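3. Protocole de collecte et premiers résultats

3.1 Pourquoi nous avons laissé tomber la téléopération

Je commence par un aveu, parce que les relecteurs de la première version m'ont posé la question et que je leur dois une réponse franche : au départ, je voulais tout faire en téléopération. J'avais même écrit la moitié du pilote ! Et puis j'ai passé un mois d'août entier à essayer de poser un bocal sur une étagère avec un retard de commande qui me rendait fou, et j'ai changé d'avis. Une démonstration sur trois finissait à la poubelle, et celles que je gardais étaient d'une lenteur pénible (on sentait l'opérateur hésiter à chaque approche, et la politique apprise hésitait avec lui).

Nous sommes donc passés à des pinces tenues à la main. L'opérateur prend une pince dans chaque main, fait la tâche comme il la ferait chez lui, ou presque, et nous enregistrons les images des pinces, une vue prise à hauteur de tête et l'ouverture des doigts. L'ensemble du protocole, que nous appelons Grulleldale dans la suite, tient en trois étapes : calibration des deux pinces, enregistrement, puis recalage temporel des flux. La calibration est faite en début de session et refaite dès qu'on démonte quoi que ce soit. Ça paraît évident, mais nous avons perdu un lot complet pour une vis resserrée entre deux essais...

3.2 La tâche du rangement

La tâche retenue pour cet article est un rangement bimanuel sur une petite étagère à deux niveaux posée sur une table. Elle a l'air bête, et c'est justement ce qui me plaît : tout le monde sait la faire sans consigne détaillée. Pourtant elle mélange des choses assez désagréables pour un robot. Le verre est transparent, l'étagère est sombre et masque une partie des objets, et le niveau inférieur laisse peu de hauteur pour entrer avec des doigts épais.

Nous avons collecté 1,974 démonstrations au total, dont 262 mises de côté pour le test (séparateur de milliers à l'anglaise, comme dans tous nos tableaux). Les positions de départ sont tirées au sort sur la table, avec une seule contrainte, que chaque objet reste atteignable par au moins une des deux mains. Je n'ai imposé aucun ordre. Certains opérateurs commencent par le couvercle, d'autres par le bocal, et j'ai tout gardé.

Côté vue de pince, la caméra regarde entre les doigts, et l'objet visé entre souvent dans le champ par un coin avant d'arriver au centre. Toute la phase d'approche se joue là.

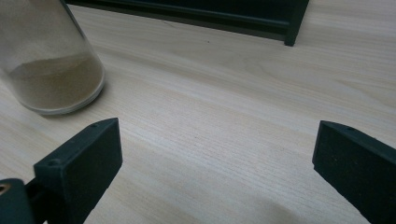
Figure 3. Vue depuis une pince : bocal en verre en haut à gauche, doigts ouverts au premier plan.

Pourquoi ne pas se contenter de la vue de tête, plus large et plus facile à étiqueter ? Parce que la vue de tête perd l'information au moment où elle compte le plus : quand les doigts se referment, la main et la pince cachent le contact, et l'erreur latérale passe inaperçue jusqu'à ce que l'objet bascule.

J'ai quand même voulu le vérifier proprement, avec trois variantes du même réseau. La variante Fothergill ne reçoit que la vue de tête, la variante Stellano ne reçoit que les deux vues de pince, et la variante Lesov reçoit tout. Même nombre de paramètres à peu de chose près, même taux d'apprentissage, mêmes graines. L'entraînement a été lancé le 10/06/2021 sur la première tranche des données, puis repris de zéro une fois la collecte terminée, et seuls les résultats de cette reprise sont rapportés ici.

3.3 Ce que donnent les trois variantes

Lesov gagne, ce qui ne surprendra personne. L'écart avec Stellano est plus petit que je ne le pensais, par contre, et il se concentre presque entièrement sur les essais où l'objet à saisir est loin de la position initiale des pinces. Dans ces cas, Stellano part un peu au hasard, balaie la table, finit parfois par tomber sur la cible. C'est assez drôle à regarder, beaucoup moins à déboguer ! Fothergill fait exactement l'inverse : il file droit vers le bon endroit et rate la prise de peu, avec une régularité presque vexante.

Le verre a été notre gros souci. Sur le bois clair, les parois du bocal se confondent volontiers avec le fond, et le réseau semble s'accrocher au contenu, plus foncé, beaucoup plus qu'au contour. Nous l'avons testé en vidant les bocaux dans une petite série à part de 12 essais : la saisie se dégrade nettement, surtout pour Fothergill. Une si petite série ne prouve pas grand-chose, je le sais bien, et je la donne comme une indication.

L'autre difficulté vient de la coordination des deux mains. Dans nos démonstrations, une main attend souvent pendant que l'autre travaille, et cette attente n'est pas du tout immobile : on ajuste, on se décale pour laisser passer l'autre pince, on prépare le geste suivant. Au début, je filtrais ces segments comme du bruit (mauvaise idée, et elle est de moi). En les retirant, on obtient une politique qui se cogne contre elle-même au-dessus de l'étagère.

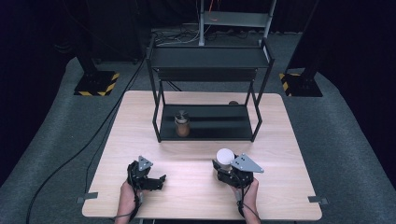 Figure 4. Vue de tête pendant l'exécution de la tâche, une pince dans chaque main.

En les remettant, avec une pondération plus faible dans la fonction de coût, les collisions entre pinces ont presque disparu des essais de Lesov. La pondération elle-même n'est pas très sensible. J'ai essayé plusieurs valeurs un peu au doigt mouillé, puis une recherche plus sérieuse, et la courbe est plate sur une large plage. Nous avons gardé la valeur du milieu.

Reste la question de la quantité de données. J'ai réentraîné les trois variantes sur un sous-ensemble de 1,000 démonstrations tirées au hasard dans la partie d'entraînement. Lesov y perd peu, Fothergill non plus (il plafonnait déjà), tandis que Stellano chute franchement. Mon interprétation, à prendre avec des pincettes, c'est que sans vue globale le réseau doit apprendre à explorer, et que cette exploration se paie en exemples. Je serais curieux de voir si un historique d'images plus long suffirait à compenser, mais notre mémoire graphique ne suivait plus.

3.4 Limites

Toutes les sessions analysées dans cette section utilisent la même table et la même étagère. L'éclairage varie peu, et le montage autour de la table n'a pas bougé entre les sessions. Je ne prétends donc rien sur la généralisation à une vraie cuisine, avec son plan de travail encombré et ses reflets partout. Les opérateurs étaient aussi tous habitués au matériel, et j'ai remarqué qu'un débutant serre les pinces plus fort et plus tôt, ce qui change le profil d'ouverture des doigts et donc ce que le réseau apprend.

Enfin, le recalage temporel entre la vue de tête et les vues de pince reste imparfait. Nous corrigeons un décalage constant par session, sans traiter la dérive lente des horloges. Sur des enregistrements courts comme les nôtres, l'effet sur les scores est resté dans la variabilité entre graines. Pour des tâches plus longues il faudra une synchronisation matérielle, et c'est la prochaine chose que je compte souder sur le banc.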